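The table that stays put
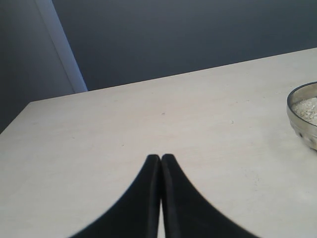

A rounded corner, after 10 years of bruises

The owner of the Baletti shop in Durnbridge has views on corners. "My old table had four, and I've met all of them with the same hip," she says. The replacement is pale, somewhere between cream and the colour of weak porridge, and she chose it in 2 minutes on a wet Monday.

It cost her 300 pounds from a saleroom in Josside. The one she'd gone for was dated 1845 and had, she says, "legs like a bishop". It wouldn't go through the door.

Does the pale top mark? "Everything marks. I've a Kuroda teapot that leaves a ring if you look at it." She wipes down at closing and again in the morning, when the light comes in low and shows what she missed.

Her rule is that nothing lives on the table. Post goes on the stairs, keys in a bowl — the bowl, naturally, was on the table by August. "I moved it. It came back. We've had words."

Would she buy another? She looks at me as if I'd offered to carry it. "I'd buy a bigger door first."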